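Praltham Arm Build Guide
Section 7: Fitting the Fingers and Teaching Them to Hold Something

By the time you reach this section you should have an arm that moves when asked and stops when asked. If it only does the first, go back to Section 6. The fingers will not improve its manners.

You will need:
The two printed fingers, left and right
The Nuveo servo and its horn
Four M3 screws and the small hex key you put somewhere safe
The wrist camera, already mounted
An unopened beverage can and a couple of paper cups
A table you are not fond of

Fitting the fingers

1. Switch off the power at the supply. Switching it off in the software is a statement of intent and does not count.

2. Peel the support material out of the openings between the slats. Use a wooden skewer. A craft knife is faster and will also go through the slat, and then you are printing another finger.

3. Flex each finger between your thumbs. It should bend around them and spring back. A finger that creaks was printed too cold.

4. Screw the fingers to the carriers, ribbed sides as shown on the parts sheet. Snug is enough. The carriers are plastic and so are their opinions about torque.

Caution: Keep your own fingers out of the jaw when power comes back. The servo goes to its home position first and reads its instructions second.

Setting the grip

5. Turn the power on and open the Matlala control page. Set grip force to 50 and closing speed to 2. The force scale runs to 400. You may wonder what 400 does. It makes a puddle.

6. Stand the can on the table and bring the gripper down around the lower half of the body. Close slowly until both inner edges press against the sides, then stop.

Note: Either end of the can may face up. The fingers only care about the straight part of the wall, and the base makes a good focus target for the wrist camera if it has printing on it.

7. Check the camera view before you lift anything. You want the can centered between the two fingers, with the left and right fingers splaying out toward the bottom corners. The date and batch codes on the base should be readable, even if a little soft.

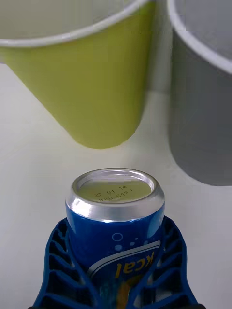
8. Lift by the width of your hand and hold. Watch the can against the slats. If it creeps, lower it, raise the force one step and try again. If the wall dimples, go down one step and say nothing to the can.

9. Move it toward the cups at speed 2, set it down and open the jaw fully before backing away. Opening the jaw halfway and backing away takes the can with you.

Note: Paper cups make good neighbors for this exercise. They weigh nothing, so any careless path shows up at once, usually on the floor. Use cups in different colors if you plan to run the sorting routine in Section 8.

If it goes wrong

The can rotates in the grip: one finger is touching before the other. Loosen its carrier, slide it back a hair and tighten again.

The fingers close and nothing happens: the horn is slipping on the servo. It was slipping during the bench test too, but quietly.

The picture freezes: reseat the camera cable at the Prirow board. Do this with the power off, as in step 1, which you will have been tempted to skip.

Save your settings under a name you will recognize in June. The default is "untitled," and the page will happily store several of those.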